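### 3.2 Condition of shared tabletops

The second part of the study dealt with the surfaces themselves. Earlier work on shared study spaces has tended to treat the table as a fixed item, recorded once by size and number of seats and then left out of the analysis. Our interviews at the Corambridge reading rooms suggested that this misses a good deal. Users spoke often about whether a table looked clean, whether the light bothered them, and whether they felt free to spread out their papers. These remarks concerned the top of the table far more than its shape or its place in the room.

Tabletops were therefore inspected in two rounds, the first in the week the rooms reopened and the second in July, after the end of the teaching term. A total of 17 tables were included. Each was cleared of books, lamps and personal items before inspection and was assessed under the ordinary ceiling lighting, with the blinds left as the previous users had set them. No table was wiped beforehand. The inspection sheet, prepared by Noura Moussa and revised following a short trial at the Unilau annex, asked for entries under four headings: colour, grain, glare and loose matter. A fifth heading, for scratches and cup rings, was added for the second round.

Colour was recorded in plain words, without the use of a chart. We had considered a printed set of swatches, but in the trial the two inspectors chose different swatches for the same table more often than they chose different words. Pale tops gave the most trouble. A light wood may look cream from one side and closer to peach from the other, and may turn greyish where less warm light reaches it. Inspectors were asked to record the range of colour across the top and to avoid settling on a single term. 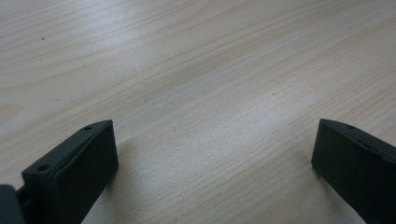
Glare was treated separately because it affects the other three headings. Where overhead light falls on a lightly glossy finish, the wood can appear nearly white and the grain is hard to make out. An inspector standing in one position might then record a plain surface where a clear grain would be visible from a step to the left. The sheet accordingly required each table to be viewed from both long sides, and any bright patch to be sketched on a small outline of the top. Hala Hourani carried out a second reading of these sketches without having seen the tables. Her placing of the patches agreed with the inspectors' notes in most cases, and the differences were settled by a return visit (see Figure 2).

*Figure 2. Pale wooden tabletop with fine grain and a broad area of glare. Two small dark specks are visible on the surface.*

Loose matter was defined as anything resting on the top that could be lifted off with a dry cloth. Crumbs, eraser shavings, dust and small specks of unknown origin were all included. Stains and marks within the finish were not, although the line between the two was sometimes hard to draw by eye. A dark speck on a pale board may be a grain of dirt or a flaw in the wood, and inspectors were instructed to test doubtful cases with the corner of a cloth once the other entries had been completed. Results of this test were written in the margin of the sheet and did not alter the first entry.

It should be noted that small specks were reported much more readily on pale tops than on the dark Lazaridis tables in the lower room. We do not take this as evidence that the pale tables were dirtier. In the user survey, which drew nearly 200 responses, pale tables were described as "bright" and "fresh" by many of the same people who complained of crumbs on them. The dark tables drew few comments of either kind. The possible effect of surface colour on reported cleanliness is taken up in Section 5.

Cleaning practice also differed between the rooms. The upper room was cleaned with a damp cloth each evening under the Rimel contract, while the lower room was cleaned on request. Full cleaning records were available for the upper room only, and comparisons between the two rooms are limited to the inspection entries.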